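Proyectos > Software > Mument > Informes de avance

Mument: informe de avance para Vilano, segundo periodo

2023-05-01 | Padmavathi Iyer, Oveo

Compartido 4 veces | 0 comentarios

1. Alcance del periodo

El trabajo se ha centrado en la cadena de software que convierte las grabaciones de la pinza de mano en trayectorias utilizables para entrenar la política de doblado y apilado de ropa. El paquete de percepción y el de sincronización están entregados. El de planificación va con retraso y se explica en el apartado 4. No se ha modificado el hardware, tal como se acordó con Vilano en la reunión de arranque de noviembre.

2. Percepción

La segmentación de prendas se entrenó al principio con fondos lisos y una sola prenda por secuencia. En ese material el contorno salía limpio. En las viviendas, el modelo confundía los dibujos de la ropa de cama con bordes de prenda, sobre todo cuando había rayas anchas o figuras grandes debajo de la tela. Hemos reentrenado con 200 secuencias domésticas y añadido una salida que estima, para cada punto del contorno, si el borde pertenece a la prenda o al fondo.

Los pantalones siguen siendo la clase más difícil. Cuando una parte queda oculta tras los dedos de la pinza, el modelo tiende a cerrar el contorno a la altura de los dedos y pierde la longitud real. La versión actual mantiene la última estimación de longitud durante 12 fotogramas y solo la sustituye si la nueva supera un umbral de confianza. El umbral está fijado a mano y habrá que ajustarlo por tipo de prenda.
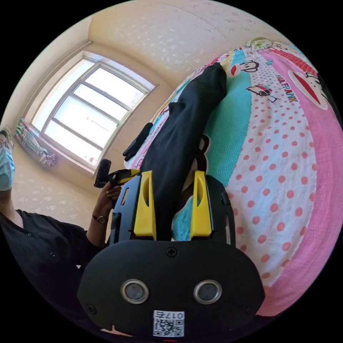

Figura 1. Pantalón azul marino sobre sábana estampada, con un extremo entre los dedos de la pinza.

Otro problema era la distorsión de la lente. El rectificado completo recortaba demasiado los márgenes, así que la red trabaja ahora sobre la imagen circular original y la corrección se aplica únicamente a los puntos del contorno antes de pasarlos al planificador. El coste de cálculo baja y se conserva la información lateral. La máscara que excluye el cuerpo de la pinza se genera a partir de la calibración de cada unidad.

3. Sincronización y estimación de pose

Las grabaciones llegaban con un desfase variable entre la imagen y la apertura de los dedos. El nuevo módulo vuelve a muestrear ambas señales a 60 Hz y descarta los tramos en los que falta más de una lectura seguida. Los tramos descartados quedan anotados en el registro de la sesión, con el motivo, para que Heitmann pueda auditarlos sin pedirnos los datos en bruto.

La estimación de pose pierde precisión con luz de ventana directa. Se ha limitado la búsqueda de puntos de referencia a las zonas no saturadas de la imagen. La deriva se ha reducido en las secuencias de prueba, aunque todavía no tenemos una medida independiente. La pedimos en el apartado 6.

4. Planificación

El planificador debe decidir dónde se coloca cada prenda ya doblada respecto a las anteriores. La primera versión suponía una pila vertical, con una prenda exactamente encima de otra. Buena parte de las demostraciones no sigue ese esquema: las prendas quedan en fila, solapadas o canto con canto, y la posición de cada una depende de la anterior. Con la suposición original, el planificador proponía destinos que pisaban prendas ya colocadas.

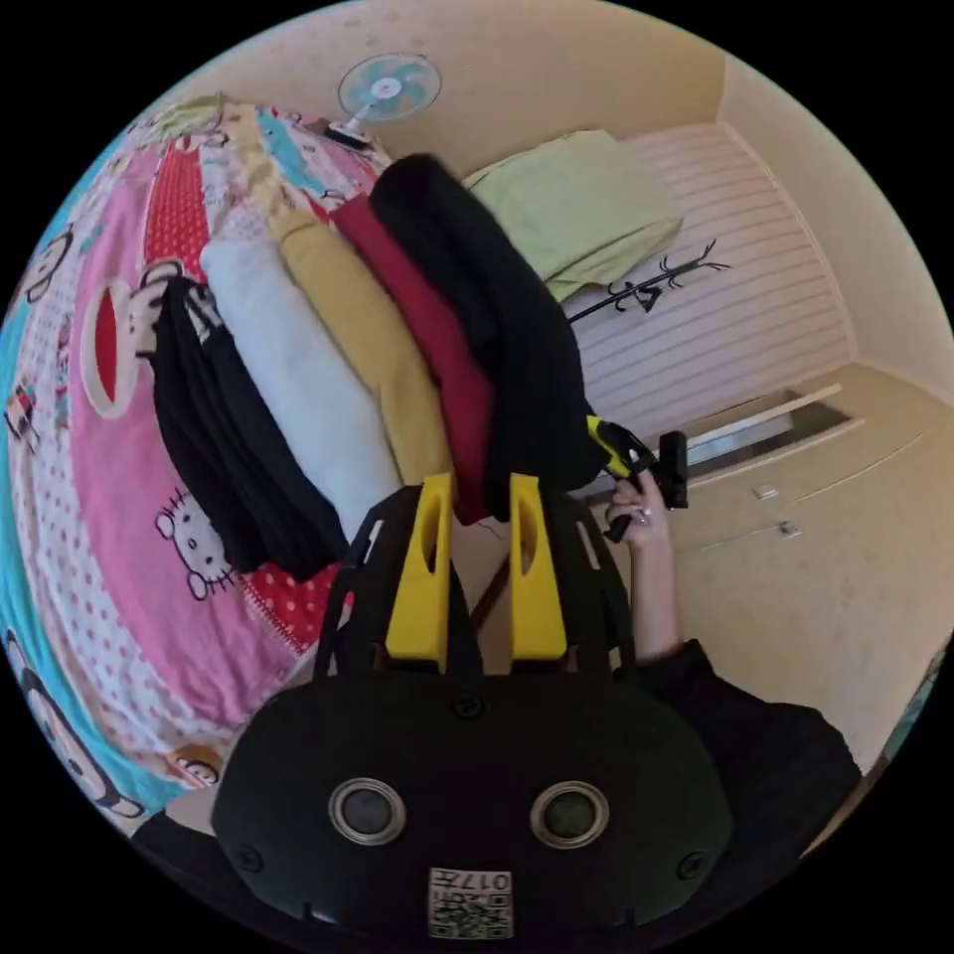 Figura 2. Prendas dobladas en hilera sobre el edredón, vistas desde la pinza.

Hemos cambiado la representación. Cada prenda colocada se guarda como un rectángulo orientado con su altura estimada, y el destino de la siguiente se calcula a partir del borde libre de la hilera. Funciona bien cuando las prendas tienen un ancho parecido. Con anchos distintos la hilera se desvía poco a poco y el error se acumula. También falla la separación entre una prenda oscura y otra del mismo tono contigua a ella, y en ese caso el sistema las trata como una sola.

El retraso del paquete es de 4 semanas. Se debe a este rediseño, que no estaba previsto en el plan inicial. No afecta al presupuesto.

5. Herramientas

El visor de sesiones permite ya ver el contorno, la apertura de los dedos y el destino planificado en la misma línea de tiempo. Se ha añadido la exportación al formato que usa Heitmann. Queda pendiente la búsqueda por tipo de prenda, que hoy obliga a abrir cada sesión.

6. Próximo periodo y peticiones

- Entregar el planificador con corrección de la desviación en hilera.
- Ajustar los umbrales de confianza por tipo de prenda.
- Completar la búsqueda en el visor.

Pedimos a Vilano acceso a un sistema de medida externo para validar la pose, y confirmación de que la nueva fecha del paquete de planificación es aceptable. El código y los registros de sesión correspondientes a este informe están en el repositorio compartido de Mument.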